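Taking Cuttings From a Mother Plant

Posted 4/4/18 by Marwan Najjar

Hello again, friends! A few of you wrote in after my last post asking how I keep my old Sandetar line going year after year without popping new seeds, so let's walk through it together. Grab a coffee, I tend to ramble.

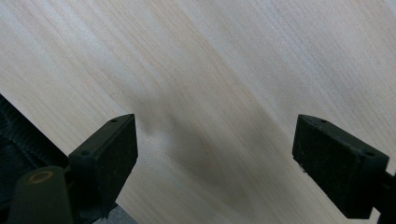
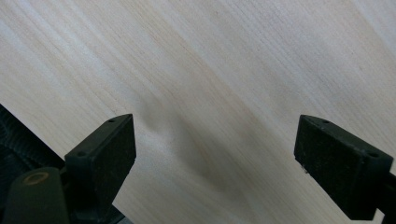 Pale wood, with the grain running on the diagonal.

First, pick a healthy mother and stop feeding her heavily a few days ahead. Look for a side shoot with two or three good nodes – the lower ones always seem to root better for me, though my buddy Romain Chevalier swears by the tops and we've argued over it for years.

Wipe a fresh blade with alcohol and cut at a slant just under a node. Get the stem into a glass of plain water right away so no air gets up inside. Trim the big fan leaves back by half, dip the end in rooting gel, and slide it into a damp plug.

Now put the lid on your tray and keep things at 70 percent humidity or a bit higher, under a soft light. Open the vents a little more each day. My Sandetar girls usually show white roots by day ten, but the Kanaan cross can take a full two weeks, so please don't go tugging on them!

Once roots poke out of the plug, pot up into a light mix and hold off on feed for the first week.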